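Kitchen Planning, Unit 4: The Wall Behind the Hob

These notes go with the Sunday session. Bring them, along with your drawing from Unit 3.

The wall behind a hob gets steam, fat and the odd knock from a pan handle. It needs a surface that wipes down. Tile is the usual choice in small kitchens and the one we use for the drawing exercise. Long tiles are normally laid brick fashion, each row offset from the one beneath. Work out the cuts at both ends before you draw the first row — a thin sliver in the corner looks poor and is awkward to fix.

Grout is a separate decision. White grout on white tile shows stains early. Grey hides them and makes the pattern stand out, so crooked rows will show too.
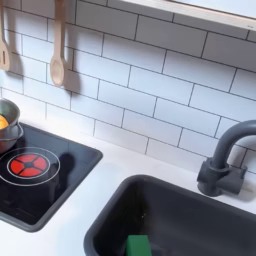
Hanging storage comes next. Spoons and spatulas can go on the wall if they are within reach of the worktop and you don't have to lean over a hot pan to get them. Mark the hanging points on your elevation.

For the exercise, use the Garnurness plan with a worktop 160 cm long. Draw the hob, one shelf and a hanging place for two utensils. Scale 1:20. Write the tile size and grout colour beside the drawing.

Reading: Vasilakis handout, page 9.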